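Support > Disassembly Cells > Venlow Cell Guide > Faults and Recovery
Overview Set-up Operation Faults Spare parts
2024-02-03
Pakport Technical Publications

Section 11. Recovery after a force-limit stop

This section applies when an arm stops during part removal and the panel shows fault 758 (force limit exceeded). The usual cause is a cable caught by the gripper or a part that has not been fully released. In January the procedure was revised after a stop at the Lougher site, where the cell was restarted with a cable still trapped and a wrist joint was damaged.

CAUTION: Do not reset the fault from the panel until step 5 is complete. A reset restores drive power to both arms.

1. Press the emergency stop and wait for the drive lamp to go out.

2. Open the guard door and fit the lock-out key. Keep the key with the person working inside the cell.

3. Look at the gripper from the side before touching it. Check for wires between the fingers and the drive cage, and follow any hanging cables along their full length - they must not rest under tension against the case.
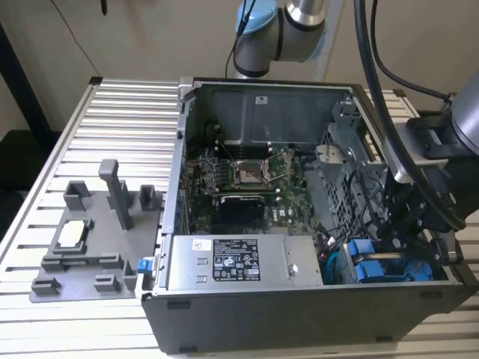
4. If a part or wire is held, turn the manual release on the gripper by hand. Support the arm while doing so. Do not pull the computer case free.

NOTE: An exposed processor socket is easily damaged. Keep tools and loose screws away from it.

5. Check that the case lies flat on the slotted table and that the fixture plate beside it has not moved. Tighten any loose clamp.

6. Remove the lock-out key, close the guard door and reset the fault.

7. Run the arms to the home position at reduced speed. If fault 758 returns, stop work and contact Riltex service.

Record each stop in the cell log. The force sensor must be checked after every 200 hours of running, and replaced if the reading with no load is over 500 on the service screen.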